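Student Projects > Home and Textiles > Fadgate Pillow Project

Last updated: 12/31/18

Print this page | E-mail this page

The Fadgate Pillow Project, by Branwen Gwynne

So my project was supposed to be about curtains. Then my partner, Puspita Liem, pointed out that neither of us owned a window big enough to bother with, and we switched to cushions and table covers (much more my speed!). The question we settled on was pretty simple: can you make a plain dining room feel different with fabric only, no paint and no new furniture?

We had 8 weeks and a small budget, which mostly went on cloth from the Gomdale remnant store. If you haven't been, bring a tape measure and go early, the good stuff is gone by lunch. We took home two cottons and a heavier linen mix, and I washed all of it before cutting. The linen shrank a LOT. I had to redraw one whole pattern piece and I was not in a great mood that night.

Puspita kept the notebook and did the cutting, and I did the sewing, on my aunt's machine. My first zipper was terrible. The second one was okay, and by the third I'd stopped pinning it and started basting it by hand, which takes longer but I liked how flat it came out. We also tried an envelope back, and I'd use that again for anything that gets washed every week.

Picking the print was the part we argued over. I wanted something loud. Puspita wanted flowers, but quiet ones, blue-gray on white, with thin stems and plenty of space between them. Her point was that the wood on a table is already a strong warm color and the fabric has to sit next to it all day.

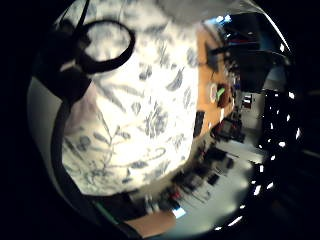

I gave in, and I'm glad I did, the cool colors look really nice near orange-brown wood. White does show everything though, so if I did it over I'd make a spare set and swap them out. I'd also test the print in bright light before buying, since a pale pattern can wash out almost completely.

Next up is chair pads, which we want to start in January. We still have most of the linen left, and Puspita has already drawn the ties.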